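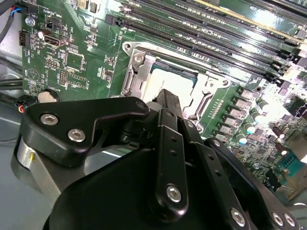

Guides > Bench automation > Board-level tasks

Last updated: June

Setting up a processor removal trial on a desktop board

A robot that can take a processor out of a desktop computer would be useful to any repair or recycling shop. At Planelia we think it is not ready for unsupervised work. The steps below are the ones we use to find out where it fails.

1. Choose the case. Use scrap units only. Leave the board mounted and the wiring in place, including the red and black leads near the coin cell. A bare board on a mat is an easier job and gives misleading scores.

2. Remove power. Unplug the unit, hold the power button for several seconds, and wait before bringing the arm in. Ground the case.

3. Clear the socket. Take off the cooler by hand and wipe the old paste from the heat spreader.

4. Fix the lighting. Bare metal and capacitor tops glare badly under a single overhead lamp. Use two diffused lamps at low angles and check the wrist view before each batch — a washed-out socket edge is the most common cause of a bad approach.

5. Set the approach. Come in from the side away from the memory slots. Keep the linkage clear of the pin headers at every height, including on the way out.

6. Split the task. Score the lever, the frame and the lift separately. The lever needs a sideways release before it swings up, and most policies pull too early. Set the force limit low and stop the run when it trips.

7. Log every stop. Mawar Sutanto's sheet has one row per attempt, with the stage reached and the reason for the stop.

Our last series ran to 200 attempts. The lever opened in 70 of them. Lifting the processor is still done by a person with a vacuum pen, and Kusum Tripathi inspects the socket contacts under a magnifier afterward.

For shops asking whether to buy: memory modules and coin cells are reasonable first tasks. Leave processors to the technician for now.

Filed under: Repair robotics, Teardown, Can it do the job yet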